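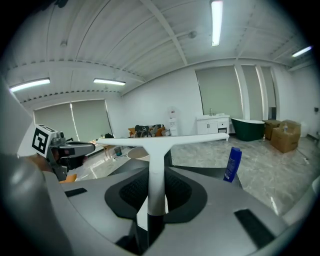 A bathroom without walls

When I first went to the bathroom showroom in Dretville, I was expecting small cabins, each one with its own tiles and mirror. There is nothing like this. The vanities and the tubs stand freely on one big floor, and a customer walks between them as in a garden.

The floor is glossy, grey, with a marble pattern, and it runs under everything. Yaqin Shao, who chose it, told me that she wanted one quiet surface so the eye would stay on the furniture. I think she was right, although a glossy floor has its price. Every drop shows on it, and every shoe.

I went there because I was looking for a cabinet for my own bathroom, and I stayed for almost two hours. The white vanity with its sink was the first one I liked. It stands by the back wall, and near it is a freestanding bathtub in dark green. I had never thought about a green bathtub before. Beside a white cabinet it looks calm, and a little bit old-fashioned in a good way. Along the same side there were cardboard boxes, and the tall grey blinds gave a soft background to all of it.

Ms Shao does not hurry her visitors. She says that people choose a sink with their eyes and later they live with it with their elbows. So she asks them to stand at the basin and to move as they do in the morning. I am tall, and I learned in one minute that my present sink is too low for me.

Then we spoke about cleaning, a subject which the catalogues from Sasix and Thongsuk do not like very much. A dark countertop is handsome, but water leaves pale marks on it, and if you live in a place with hard water you will see them after each washing of hands. Her advice is simple. Keep a squeegee close to the basin, pull the water towards the sink, and finish with a dry cloth. With black taps she uses only a soft cloth and mild soap.

The vanity with the black stone top and the dark wood-grain cabinet shows this combination well. The white rectangular basin makes a clear line in the black, and the black faucet behind it belongs to the top more than to the basin. For a small room I would find it heavy. In a room with a good window, I would take it immediately.

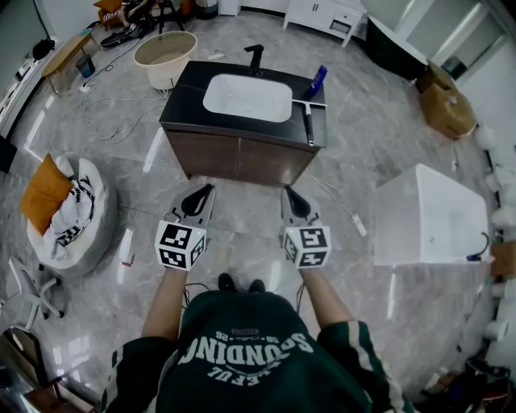 How much space should I leave in front of a vanity cabinet?

Leave enough that you can open the doors fully and still bend down to reach the back of the cabinet. Mark the shape of the cabinet on your floor with tape before you order, and walk past it for a few days.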